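Molska 180 Bathroom Exhaust Fan
Item 2103
Ceiling mount, side duct, white grille

We stock one exhaust fan, and it took us a while to agree on it. The maker says the Molska 180 will "transform your bathroom climate". It won't. It is a fan. It moves damp air out of the room if you give that air somewhere to go, and it does so without the rattle that made us drop the Pellska.

The brochure also talks about a "whisper" setting. Fuad Hadgu ran it in his own ensuite through June and says he could hear it from the hallway, though not with the door shut. Take that over the adjective.

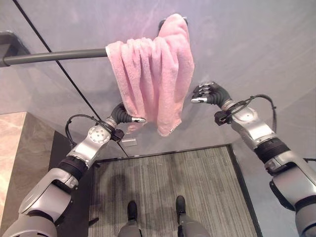

What you get

Fan body and grille
Mounting bracket with screws
Backdraft damper
Run-on timer, adjustable up to 20 minutes
Printed instructions (the wiring page is decent, the rest is padding)

Duct, clamps and the outside vent cover are sold separately. We think the clamps should be in the box and have told Kalniņš so.

Will it stop mould?

Maybe. A fan can't fix a leaking shower tray or a cold corner with no insulation behind it, and anyone selling it as a mould cure is guessing. Check where your old duct ends before you order. If it stops in the roof space, a new fan will just move the problem upstairs.
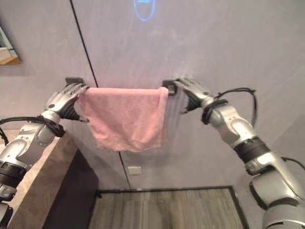 The run-on timer is the part worth paying for. Most people switch the fan off as they leave, while the room is still full of steam. We'd start at 20 minutes and shorten it if the mirror clears early. A towel folded over a bar on the wall, like the pink one, is a fairer test than any humidity readout – if it's still clammy by evening, leave the timer where it was. The Clorkuteo humidity sensor fits this model too, but we're yet to be convinced it does more than the timer.

Installation and returns

A licensed electrician should do the wiring. Unused fans can come back within 9 days in the original box. Questions about duct runs go to Manolis Michailidis at the trade counter.

Page last checked Mar 22, 2026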